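Fall Racing Plans at Gwynne Get a New Course and a New Clock

September 11, 2024

I stopped by the Gwynne boathouse this morning to get the scoop on the October head race, and wow, there is a lot going on over there. Entries closed last night with 237 boats on the list, and if you've ever tried to park a trailer on that gravel lot you know what that means. Get there early!

The big news is the course. For as long as I've been coxing (and then yelling from the bank, once my knees gave out) the Gwynne head has started at the railroad bridge. This year the start moves upstream to Zanthorpe landing, and the whole thing gets 440 meters longer. Cor Boersma, the race director, has wanted this for a while. The old start put crews into the first bend before they'd even found their rhythm, and the novice eights had a habit of finding the reeds instead.

"You get a proper straight now," Cor told me. "If you still hit the reeds, that's on you."

The longer course does mean one thing coxswains need to hear – the marshaling area is now on the far side of the channel, and you cross only when a marshal waves you over. No sneaking across behind the launch. The penalty is 2 minutes, added to your time, and Cor says he will hand it out to his own club if he has to. I believe him.

Race order is also flipped. Juniors and masters go in the morning, college and open crews after lunch. I like it, mostly because the wind on that river picks up in the afternoon and the masters singles will tell you about it for weeks. Bow numbers can be picked up at the Stalance tent the evening before, and you need one person per club with the full crew list. If you're sharing hulls between events, say so at pickup and they'll try to give you a gap. Try is the word they used.

Then there's timing. Results at last year's race came out so late that my niece's quad was halfway home when they learned they'd medaled (they turned the van around, of course). So the club is doing its timing and results in-house this fall, running on desktop computers up in the room over the boat bays, with live splits going out at the halfway mark and the finish. 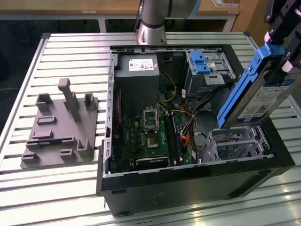
A desktop tower with the side panel off and the power supply and memory in view.

Splits will be posted on the race page and on a screen by the food tents, and I'm told the protest window is now 30 minutes from when a result goes up.

Money-wise, the summer erg-a-thon brought in $1,256 for the junior travel fund, and anything left from October's entry fees goes to the same place. The juniors are hoping to take two quads to the Flilitz regatta in the spring.

I'll be on the bank near the second bend with a thermos and my old megaphone. Come say hi, and if you've got a spare set of bow clips, bring those too – mine are at the bottom of the river.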